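Courses > Small Kitchens, Small Meals > Week 4 handout

Week 4: The combination breakfast appliance
Notes by Tiziana De Luca

Last week's toaster discussion ran long, so we are picking up where the reading left off: the machine that wants to be your whole breakfast. The Clevanen studios used in our case study have 40 inches of counter, and the sink takes a good share of that. Students who think this is plenty are invited to chop an onion next to a drying rack.

The idea is simple enough. Put several small cooking jobs on one base, give them one cord, and hope the owner never wants all of them in two different rooms. Terms for Tuesday:

Footprint – the counter space the base takes up. Measure with the handle sticking out, which the brochure will not do.
Shared base – the part everything sits on, and the part that collects the crumbs.
Wattage – printed on the rating plate. Add up everything on the circuit before you add the kettle. A 900-watt pot and a 1,975-watt kettle are fine company until they start at the same time.
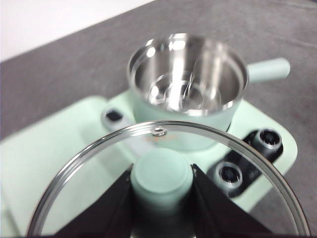
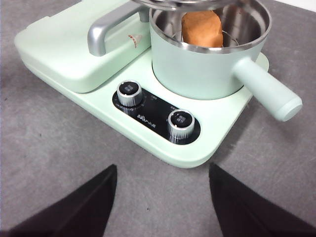 Fig. 4.1 and 4.2. Mint-green pot on its base, with two round knobs on a black control panel. The second figure also shows the closed grill or sandwich-maker lid with its silver handle, and a piece of bread or toast in the pot.

Points to argue over:

Two knobs need two clear labels. Gianni Lombardi's reading calls matching knobs "friendly." Try them before coffee and report back.

A long handle is pleasant to hold and a nuisance to store. Where does it point when the unit is pushed against a wall? Who walks past it?

Polished steel shows you the state of your dishwashing. Some people find this useful.

For Tuesday: read Palumbo, page 74 to the end of the chapter, and sketch your own counter to scale. Include the mail pile. Sketches without a mail pile will be returned.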